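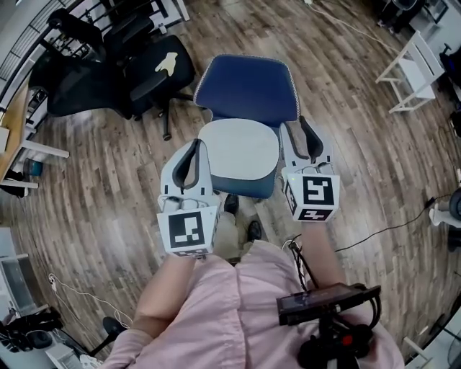 Transfer rumours: questions readers keep sending us

Last updated in November, when the inbox got silly again. Answers are by Gunhild Þorgeirsson unless another name is given.

Is the Trorkel striker really leaving?

We don't know, and neither does the account you saw it on. The story started with one post saying he had "cleared his locker". Players clear their lockers at the end of every season. Until a club names a fee, a medical or a date, we file it under gossip.

What does "understood to be interested" mean?

Very little. Every club with a scouting department is interested in every decent left back under 25. It can mean a bid is being typed up, or that a scout bought a ticket and a pie. When we see the phrase with no source behind it, we assume the pie.

A player said he grew up supporting the club. Doesn't that make the move likely?

It makes for a nice quote. We went back through our own clippings and found 54 players who had declared a boyhood love for a club they were being linked with. Only 4 of them signed. One of those was released before Christmas and promptly remembered another boyhood club.

Why do you treat what agents say differently from what clubs say?

An agent is paid when a player moves or gets a better contract where he is. Both outcomes are helped by a rumour. Clubs have their own reasons to fib, mostly to do with season memberships, but a club statement has someone's name on the bottom and can be quoted back at them later.

Does a "source close to the dressing room" count?

Once, for us, it was the man who delivered the bottled water. He was right, as it happens, and we still wouldn't run it again. Halldóra Frandsen has the longer version of that one if you catch her at the ground.

I saw a photo of a player at the airport. Surely that's something?

Check what he was wearing and what the weather was doing. Half the airport photos we get sent in the off-season are from a previous year. The others show a footballer going on holiday, and they're allowed to.

How do you rate a rumour?

Unconfirmed, likely or done. We dropped the percentage scores after a reader, Oluf Ketilsson, asked what the difference was between 60 and 65 per cent and none of us could tell him. "Done" means the club has announced it. A scarf held over the head is also accepted, provided the club posted the picture.

The Astia website says 850 fans have signed a petition to keep the captain. Will it work?

I can't think of a petition that has. The captain will stay if the money suits him and the coach wants him. Signing does no harm, but read the fine print, as the last one we looked at also signed you up for a betting newsletter.

Are loan deals with an "option to buy" as good as a transfer?

No. The option belongs to the buying club and it can walk away. An obligation to buy is a different thing, and even that usually hangs on appearances or avoiding relegation. Ask which word was used. Reports mix them up constantly, and ours has done so twice.

What about the Grodus Cup swap story, two midfielders for one keeper?

Swap deals are the favourite of people who play a lot of video games. Three players have to agree on wages, two clubs have to agree on what everybody's worth, and somebody's partner has to like the new city. (Answer from Hülya Başaran, who has now received this question 482 times by her own tally and would like it to stop.)

Can I send in a tip?

Yes, through the contact form. Tell us how you know. "My cousin" is fine as long as you say what your cousin does. We won't publish your name, and we won't publish the tip either unless we can stand it up with a second person who hasn't been reading the same forum.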